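Unidad 2. Medir el volumen: unidades, recipientes y error de lectura
Curso de iniciación al servicio de bar – Escuela Andreadis
Apuntes del alumno, versión 2/21/26

2.1 Por qué empezamos con el volumen

En la unidad anterior hemos hablado del peso. El volumen parece más fácil, pero en mi experiencia es donde se producen más equivocaciones. Una balanza da un número y el alumno lo copia. Un recipiente graduado, en cambio, hay que saber leerlo, y dos personas pueden leer cosas distintas en el mismo vaso.

En el ejercicio de enero, la mayoría del grupo confundió el centilitro con el mililitro al menos una vez. Por favor, repasen la tabla antes de venir a la práctica.

1 litro = 1.000 mililitros
1 litro = 100 centilitros
1 centilitro = 10 mililitros

2.2 Las onzas

Muchas recetas están escritas en onzas líquidas. La onza líquida de Estados Unidos equivale a 29,57 ml y la británica a 28,41 ml. La diferencia es pequeña en una sola copa, pero en una jarra grande ya se nota en el sabor. En este curso redondeamos la onza a 30 ml, salvo que el enunciado diga otra cosa.

Cuando una receta no indica el país, miren las otras unidades que aparecen. Si habla de pintas, hay que tener cuidado – la pinta americana tiene 16 onzas y la británica tiene 20.

2.3 El menisco

La superficie de un líquido dentro de una probeta estrecha no es plana. El agua sube un poco por las paredes de vidrio y forma una curva que se llama menisco. La lectura se hace en el punto más bajo de la curva, con los ojos a la misma altura que la marca. Si se mira desde arriba, se comete el error de paralaje.

En los recipientes opacos no se puede ver el nivel desde fuera. Por eso muchos se llenan hasta el borde, y la capacidad total es la medida.

2.4 Error absoluto y error relativo

El error absoluto es la diferencia entre lo medido y lo que se quería medir. El error relativo es esa diferencia dividida por la cantidad deseada.

Ejemplo: queremos 20 ml y hemos servido 22 ml. El error absoluto es de 2 ml y el relativo, del 10 %. Si el mismo error de 2 ml se comete en una jarra de 1.000 ml, el relativo es solamente del 0,2 %. De aquí sale una regla de trabajo: las cantidades pequeñas se miden con recipientes pequeños.

2.5 El medidor doble

Tiene dos conos unidos por la parte estrecha, cada uno con su capacidad. Las capacidades cambian según el fabricante, así que conviene comprobarlas con agua y balanza antes del primer uso.

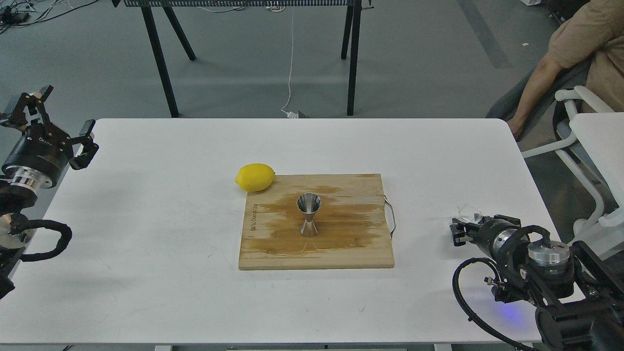 Fig. 2.1. Medidor doble de acero inoxidable, con el cono mayor y el menor.

Para verter, se acerca el medidor al vaso y se inclina con un movimiento seguido. Si se hace despacio, el líquido resbala por la pared exterior y se pierde una parte.

2.6 Ejercicios para casa

a) Pasen a mililitros: 7 cl; 2 onzas; 1,5 litros.
b) Una receta del cuaderno Nener pide 45 ml de zumo y el alumno ha servido 48 ml. Calculen los dos errores.
c) Expliquen con sus palabras qué es el paralaje. Un dibujo ayuda, pero no es obligatorio.

Se entregan en papel al comienzo de la próxima clase, en el aula Hollby.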